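# Kisport Cell

The **Kisport cell** is a tabletop robot cell used for grip testing on light, easily dented parts. It was set up at the Brosemwood workshop by Jaime Henriques, and its upkeep routine – written by Sunita Gautam – has become better known than the cell itself. The fingers carry green pads, and most of the care the cell gets is spent on those pads and the joints behind them.

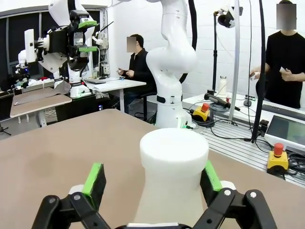 ## Setup

The arm is bolted down first and the gripper goes on last. Henriques found that a gripper fitted early gets bumped during cabling, and a bumped finger can take a whole afternoon to bring back into line. Once it is on, the fingers are closed slowly on a foam test piece. Foam is a wonderful material for this job! It shows a crooked pad right away, as a dent deeper on one side than the other, and it costs next to nothing to replace.

The emergency stops are pressed and reset before the first powered move of the day. Only then is the closing force raised, one step at a time, until the piece can be lifted without slipping.

## Pad care

Pads are wiped with a lint-free cloth after each session and changed every 600 grips, or sooner if the surface looks shiny. Both are changed together. A fresh pad facing a worn one pulls the part sideways, and the error is easy to mistake for a bad wrist calibration.

The pivot bolts are checked at the same time. Gautam's notes call for a paint-pen mark across each bolt head, so that a loose one can be spotted at a glance – a simple trick, and a very good one.

## Repairs

The best-known fault is the "Drestomitz drift," named after the workshop's second site, where it was first logged. The grip creeps off center over a long run, and the usual cause is a cable tied too tightly near the wrist. Loosening the tie and repeating the foam test normally cures it. If the drift remains, the finger linkage is taken apart, cleaned and put back with new washers.

## See also

- Ackermann test bench
- Gripper calibration
- Cable dressing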